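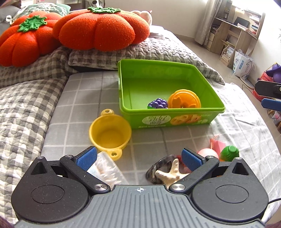 My first rule for home sessions came from Raili Savolainen at Werton - write the finish line down before anybody picks up a gripper. "Tidy the toys" won't do. "Toys in the green box" will! 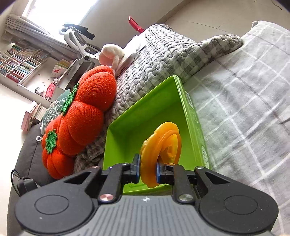
I'm stricter about grip (my November notes are full of it). Close gently, lift, then let go low over the box, and please don't fling things.
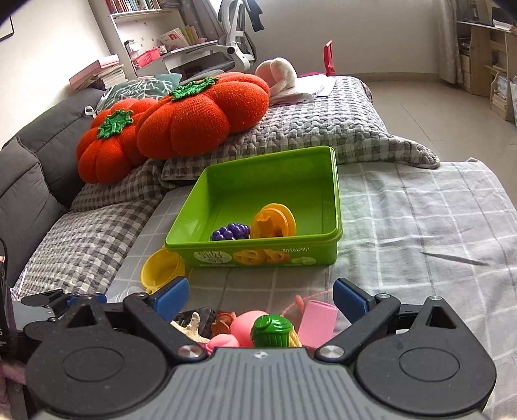

Toys wait their turn beside the open box.

Iida Tuominen caps a session at 32 tries, then takes a 5-minute break. I used to push on to 90 and my wrist hated me for it.
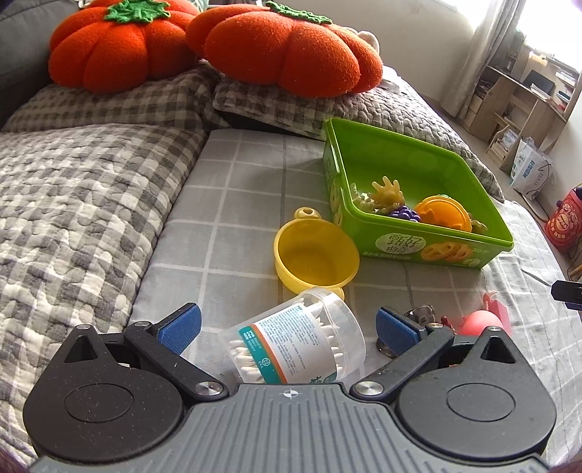 Keep the bad tries

Label your fumbles and save them with the rest - I wish I'd kept mine.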